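3. Keeping the Old Machines Going: Repair Habits in Shared Workrooms

Figure 2. Inside of a workstation panel, with a blue latch on the metal rail and a white thermal pad below it. 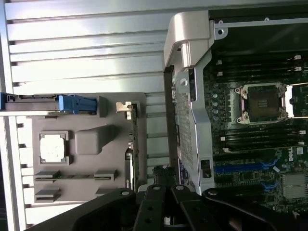
3.1 Why people repair, and why they stop

When we began talking with the members of the Mirska workroom, we expected to hear a good deal about money, and we did hear some. What surprised us, and what we have come to think of as the heart of this study, was how often the talk drifted toward company. People told us at length about the kettle, the long table by the window, and the pleasure of having someone nearby to hold a flashlight. Of the 188 people who filled in our survey, 140 said they had learned their first repair by standing next to somebody else, and many of them added a kind word in the margin about whoever that somebody was.

The Irkutska workroom, which is smaller and opens only in the evening, gave us a rather different picture. Members there tended to come with one broken thing, fix it (or make peace with its being past fixing), and stay away until the next thing broke. We don't mean this as a criticism at all. Several of them had long commutes and young children, and we were grateful that they gave us an hour of their time.

3.2 The matter of fasteners

In both workrooms we asked members what made them willing to open a device for the first time. The answers came back again and again to how the thing was held shut. Screws with unusual heads put people off, and glue put them off even more, while clips and latches that could be worked by hand made them feel welcome, as one member nicely put it. A colored part helped too. Members of the Mirska group said they took a bright color to mean "you may touch this," and they carried that belief from computers to vacuum cleaners and, in one case, to a sewing machine.

We followed this up with a short sorting task, using 30 parts kindly lent to us by the Msimang tool library. Members sorted them into parts they would handle and parts they would leave alone. Newcomers left far more alone than the regulars did, as one might guess, but the two groups agreed closely on the colored pieces. The task was untimed, and a fair amount of cheerful arguing went on over it, which we have kept in our notes and return to in Section 4.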